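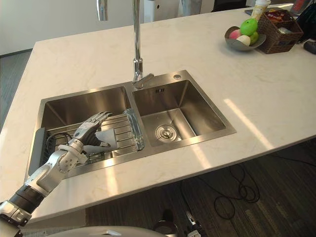 Minutes of the end effector working group, February. The main item was the comparison of the two humanoid hands on trial, the Ladura and the Ernska, and whether either is ready to be fitted to both arms. Discussion opened with sink reaches at the kitchen island, where the approach comes in over the near side of the left basin and the hand has to settle just above the rack with the fingers forward and slightly curled. Chih-ming Lu noted that in this pose the thumb folds down toward the palm and a flat grey item has to be dealt with right against the wire bars, so there is little clearance underneath for a finger to get under an edge. The clear upright object next to the divider was raised as a separate problem for the cameras (item 3).

Present: Chih-ming Lu (chair), hardware, controls, perception, test bench. Apologies: purchasing.

1. Previous minutes
Accepted with one correction. The cycle count given for the Ernska thumb joint should read 907, not 970.

2. Hand comparison
The test bench reported 558 logged grasp attempts across both hands since the last meeting. Of these, 178 were at the sink. The remainder were at the counter or on the bench fixture.

Ladura: stiffer at the knuckles, good repeatability on return to the open pose. Fingertips tend to catch on wire bars when closing from a low height. Hardware believes the fingertip profile is the cause. Controls disagrees and thinks the close command starts before the wrist has settled. The logs do not separate the two, as wrist velocity was recorded at a lower rate than finger position.

Ernska: more compliant, slides along bars without catching, but loses thin flat items when the wrist rolls. Thumb backlash has increased and is now noticeable by hand. The supplier has asked for the unit back for inspection. Not agreed, pending completion of the sink set.

It was asked whether the scores could be merged into one figure per hand. The chair preferred to keep sink and counter results apart for now. The failure types are different and a merged figure would hide the catching fault.

Action: test bench to repeat the low approach on the Ladura with a delay added before closing, all other settings unchanged.
Action: controls to log wrist and finger channels at the same rate.

3. Cameras
Perception reported that depth returns on clear objects and on brushed steel remain poor. Direct sun on the counter adds bright stripes that shift during a session and make runs hard to compare. Two options were discussed: blinds, or limiting sink runs to after 3 pm. Hardware pointed out that the kitchen will not have blinds in normal use. Agreed to record both conditions and label them.

A wrist camera was proposed again. The wrist assembly has no spare mounting face on the palm side. A bracket on the forearm behind the joint covers would work, but the hand would block much of the view during a reach into the basin. Left open.

Action: perception to provide a short list of clear items for the next set, with sizes.

4. Controller
The Kwok controller has been running on the left arm and the Nasov on the bench fixture. The Kwok holds position better with the arm extended over the sink. The Nasov recovers faster after a contact stop but needs a manual reset if the stop occurs during a wrist roll. Controls would like to see both on the same arm before giving a recommendation. Changeover takes half a day including calibration.

Action: controls to swap the left arm to the Nasov once the sink set is finished.

5. Cabling and work area
Cables on the floor next to the island are to be routed and tied down before the next session. Loops inside the basin are to be checked before each run, as fingers can hook them when working near the rack. The written start-up check will be revised to include this. Hardware asked that the revised sheet replace the old one at the bench and that the old copies be thrown out.

6. Spares
One set of Ladura fingertips remains. Purchasing to be asked for a quote on 2 more sets, plus one in the softer grade if it is still offered. No spares are held for the Ernska thumb.

7. Other business
Test bench asked for a fixed naming rule for log files. Hand, controller, location and run number, in that order. Agreed.

Next meeting at 10 am, same room, following completion of the sink set.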